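Why Is It So Hard to Fold a Sweater?

Grown-ups say folding clothes is easy. Is it? If it were easy, drawers would not look the way they do. Let's check a few things people say about clothes and see which ones hold up.

Claim 1: All cloth folds the same way

Try this. Fold a sheet of paper in half and let go. Now do the same with a sweatshirt. The paper has a sharp line. The sweatshirt has a fat, round bend, and it may start to open up again.
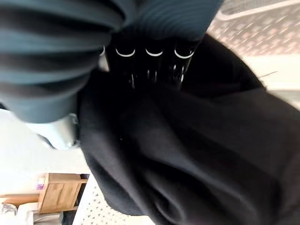
Thick cloth has a lot of air trapped in it, and air takes up room. When you bend the cloth, the outside of the bend has to travel farther than the inside, so you get a hump. Ribs make this easier to see. The teal-gray fabric has thick ribs that catch the light on top and hold shadows in between, and it bends in wide, rounded folds. The black cloth near it is smooth and matte, but it bunches up deeply all the same. So no, claim 1 does not hold up.

Claim 2: Wrinkles go wherever they want

This one sounds true. A pile of laundry looks like a mess with no rules at all. But cloth is pulled down by its own weight, and wherever it is held or pushed, creases tend to spread out from that spot. Pinch the middle of a T-shirt, lift it, and look for the lines running away from your fingers. Then pinch it by one shoulder. Did the lines move?
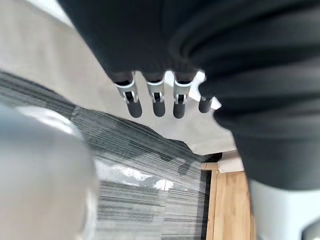
Soft folds in dark gray fabric. Look for the pale lines along the tops.

Orest Vasylenko, who wrote in to our page, says he can fold a sweater perfectly in 2 seconds. We would like to see that before we believe it. How flat was it afterward? Did he count the sleeves?

Claim 3: A pattern makes folding harder

Some people say a busy pattern hides the edges. Maybe. A pattern can also help you. If a stripe starts out straight on a flat sweater and then curves when you pick it up, the cloth under it has curved too. Shapes work the same way. A diamond can look squashed when the cloth bends away from you. 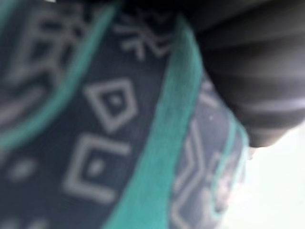 Test It Yourself

You need one thin T-shirt, one thick sweater and a heavy book.

1. Fold each one in half, then in half again.
2. Measure how tall each stack is.
3. Put the book on top and wait while you eat a snack.
4. Take the book off and measure again.

Write down what you got, even if it isn't what you expected. Then ask a grown-up to guess the answer before you show them.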